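Chapter 7
From Detections to Grasps

A robot that handles parts needs an answer to two questions before it moves. Where is the part, and how should the hand meet it? Earlier chapters dealt with the first question. This chapter covers the software that answers the second, which we call the grasp planner.

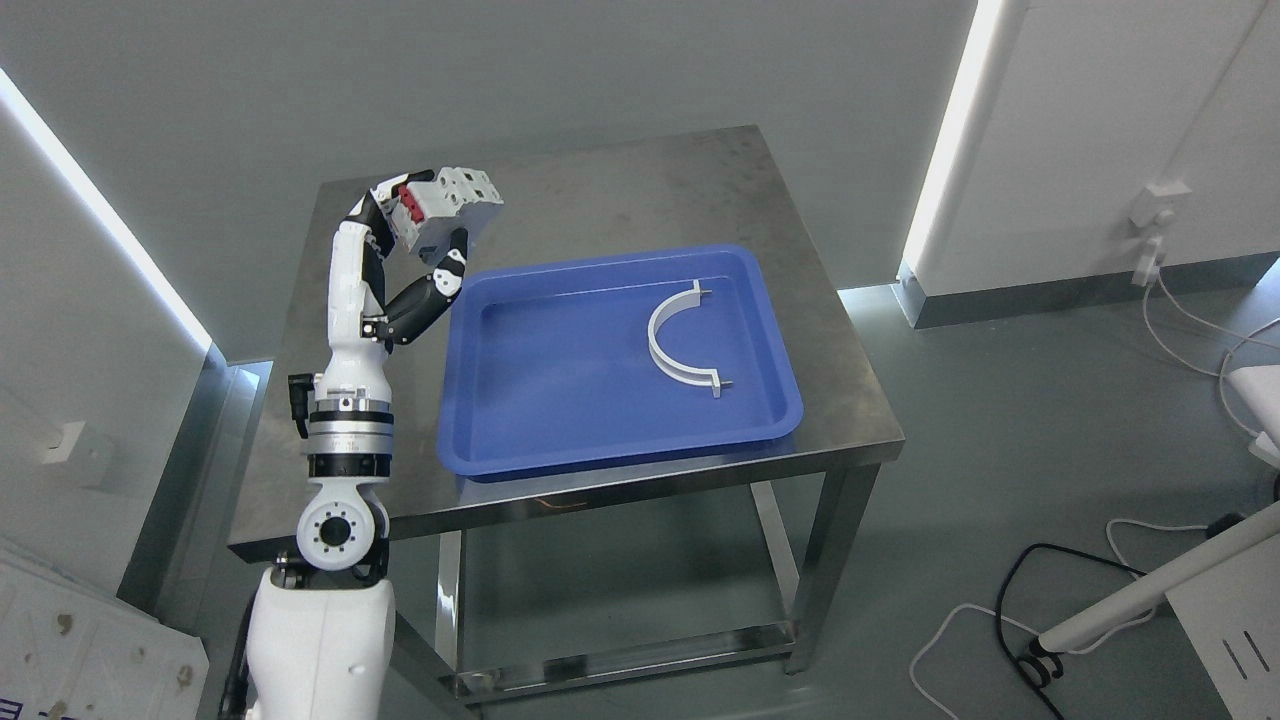 A grasp planner takes in a part's position and shape and returns a hand pose, a finger closing path and a score. Shape matters more than beginners expect. The white half-ring bracket in the blue tray has a curved body, a tab at each end and a pin on each tab, so a planner that treats it as a solid block will place fingers where there is only air.

Section 7.2 builds a simple planner that tests 30 candidate poses for each part and keeps the best one.

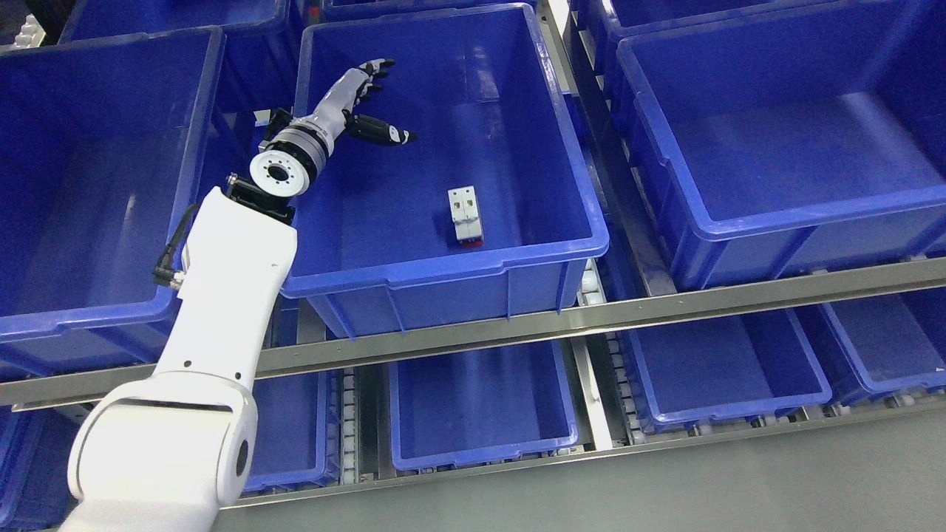
Collision checking takes up most of Section 7.3. Every candidate pose must be tested against the part's surroundings, and the test has to include the arm as well as the fingers. When the hand reaches down into a deep bin, the walls rule out many low approach angles – even for a small module lying well away from them. The Samex planning library used in the exercises runs this check every 30 milliseconds.

Section 7.4 turns to choosing between parts.
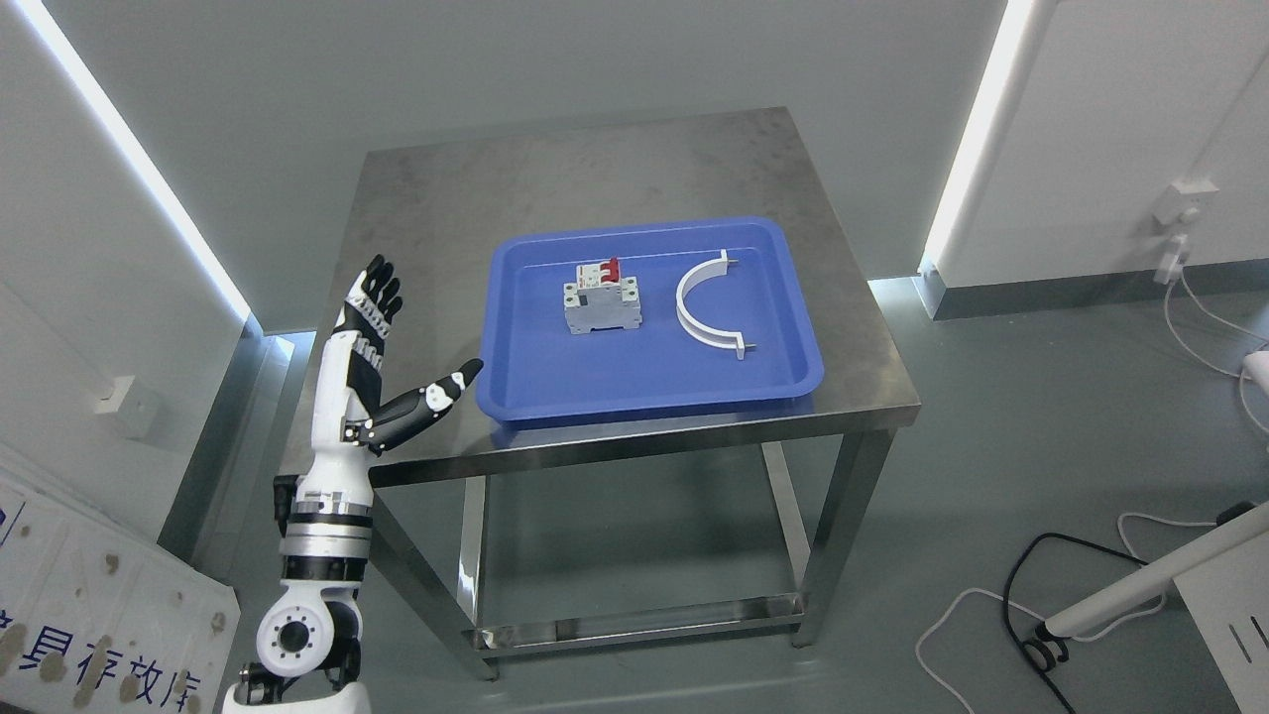 The planner scores each part from 0 to 100, and the task layer decides which to pick first. A high score does not settle the order. Some jobs fix the sequence in advance, and the Kaewsai format introduced in this section lets you write such rules in a plain text file.

You will need the transform code from Chapter 6.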